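Home » Student Work » Engineering and Technology » Site Visit Reports

Site Visit Report: Open Day at the Plorkeck Robotics Lab

Course: Introduction to Automation
Submitted: December 17, 2025

1. Background

Our class visited the Plorkeck lab during its open day in October. The visit counts toward the observation part of the course. Each group had to choose one station, stay there for at least two full demonstration rounds, take notes, and write up what the station does and what we learned from it. Our group chose the two-arm block station in Room 321.

We had already covered pick-and-place in class, but only with one arm and parts in known positions. We wanted to see how two arms share a table when the parts are not in a neat row.

2. Before the Demonstration

The open day started with a short talk in the Lambert lecture hall. The speaker went over the safety rules and explained how the lab's work is divided. One side of the lab studies gripping and the other side studies planning, meaning how the arms decide who moves where and in what order. The block station belongs to the planning side. The software it runs is called Dretov and was written at the lab over several years.

After the talk we walked upstairs. Visitors stood behind a line of tape on the floor and were asked not to lean on the enclosure. A round lasts up to 6 minutes, and there is a break between rounds while the staff set out the blocks again.

3. The Station

The two arms are mounted at the front corners of the table and reach in toward the middle. Both can get to most of the blocks, so the shared area is large. This is the main difficulty of the station. If each arm had its own half of the table, there would be very little to plan.

The parts are ordinary wooden toy blocks in different shapes and colors. We asked why the lab does not use machined parts, and were told that toy blocks are cheap, light, and different enough from each other to be useful. A triangle cannot be picked up the same way as a flat rectangle, and a block standing on end can be knocked over by a bad approach.
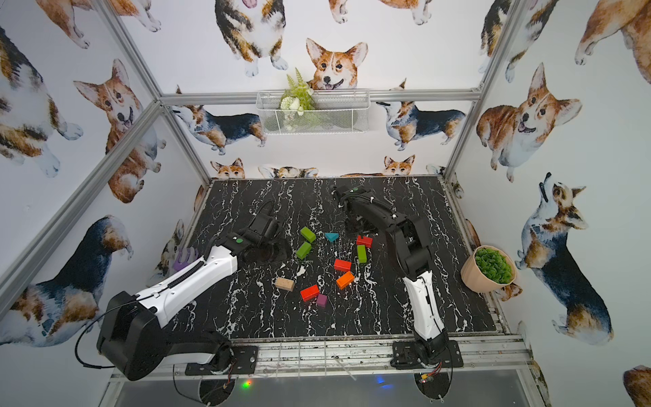 Figure 1. The two-arm block station, with the left gripper beside the blocks and the right gripper near the back of the table.

The frame is built from aluminum extrusion. Our group spent some time looking at it, as we will be building a smaller frame for our spring project. The advantage explained to us is that a rail can be loosened, moved and tightened again without drilling new holes. The inside walls are covered in corgi wallpaper, which was popular with the younger visitors.

4. What We Observed

In the first round the task was to gather the blocks into one area. The arms mostly took turns. When one arm went down to pick, the other stopped or moved back. A staff member called this the cautious setting. It was slow but there were no problems.

In the second round the setting was changed so that both arms could move at the same time. This was faster and more interesting to watch. The right arm missed a block on its first try, backed up, and came in again from a different angle. Later both arms headed for the same block. The left one stopped and picked a different target – we could not see any delay in the decision.

The third round used the same setting with a sorting task. One block tipped over while it was being placed, and the arm left it there. We asked about this afterward. The system had marked the block as placed and did not check it a second time. A final check is on the list of things the lab wants to add.

5. Questions We Asked

We asked how the arms avoid hitting each other. The answer was that each arm has a zone around it that the software keeps clear. The zone is larger when the arm moves fast.

We also asked whether the same method is used outside the lab. A small packing company, Mornness, is trying a version of it with cardboard boxes. We did not see that setup, so we cannot say how it compares.

6. What We Learned

Most of our questions before the visit were about the grippers. After the visit we had more questions about timing and order. For our own project we plan to start with the turn-taking method, get 3 clean runs in a row, and then try moving both arms together.

We would also like to add a check after each placement. The tipped block showed us that a finished move and a correct result have to be tested separately.

7. Problems With the Visit

The room was crowded during the first round and part of our group could not see the table well. Our notes for that round are shorter. We also did not time the rounds ourselves – next time one person should be assigned to do this.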